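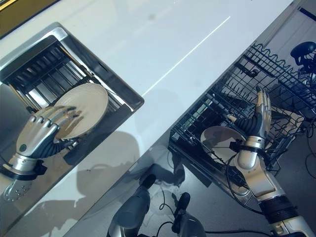 Eleven at night and Chathurika was still on the plates. Cream ones, her aunt's, speckled like eggs. Plarkska on the back of every one, and a chip on the one nobody would own up to.

Dishwasher or sink. That was the argument, had been since October. Her aunt said the machine took the shine off. Her mother said what shine.

The buyer was coming at 5. Five in the morning, who does that - a man from Getcombe with a van and a long drive home. 2,000 for the lot, table included, and he wanted it clean. Clean, he'd said, twice, like she'd been raised in a barn.

She pulled the rack out. Pushed it in. Pulled it out agian.

The phone went. Her mother.

"Are you using the machine?"

"No."

"I can hear the rack."

"That's the drawer, Ma."

Quiet on the line. Then, "Your aunt ate off those every day at Praltirley. Every day. Toast, fish, whatever. She didn't keep them for good."

"She told me she did."

"She told you lots of things."

Chathurika put her hand flat on the counter. Cold. She thought of the kitchen at Praltirley, the radio, the butter left out, her aunt scraping crumbs off with the side of her thumb. Fish on a Tuesday. Had it been these? It had been these.

"Ma, how many do you want?"

"I don't want any. What would I do with plates."

"Two?"

A long breath. "Two would be alright."

So the man would get two less and she'd have to tell him, in the dark, in her slipers, and he'd want money off. Fine. Let him. She went looking for newspaper.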